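List: workplace-floor
Subject: Re: table clearing, what it changes for us
Date: May 1, 2019
Print this message | E-mail this message

Hello all,

Tímea Kovács wrote:
> In our food hall the management wants automatic table clearing
> from June. They say no jobs will go. What happened to the staff
> at Jalero after the change?

I work at Jalero, in the hall with 62 tables, and I will try to answer with care, as English is my third language. We were 16 people on the floor. We are still 16, so on this point the management told the truth. But the work is different. Before, I walked and cleared. Now a part of my shift is to check how the gripper takes each thing, and to write it in the sheet from Prakasov. Bottles are the most frequent entry.
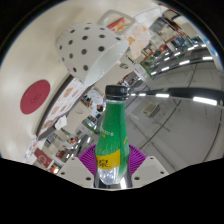 Villa wrote under my first report that checking is also labor and must be paid as such, and that a person who corrects a machine all day should not stay in the lowest wage group. I agree with this. We asked for it in writing and we did not receive an answer until now.

The second change is the speed. An experienced colleague takes the tray, the paper and the cup in one movement. The gripper handles things one after another, and the person beside it must learn to wait. For me this was more tiring than the walking.

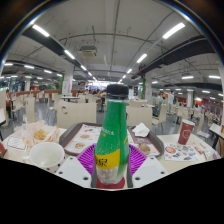 Bottle, tray and cups at one table.

My advice to Tímea: ask now who writes the sheets, and in which hours. With us it was 2 hours a week without pay before we complained.

With kind regards from the Jalero floor

3 replies | 0 shares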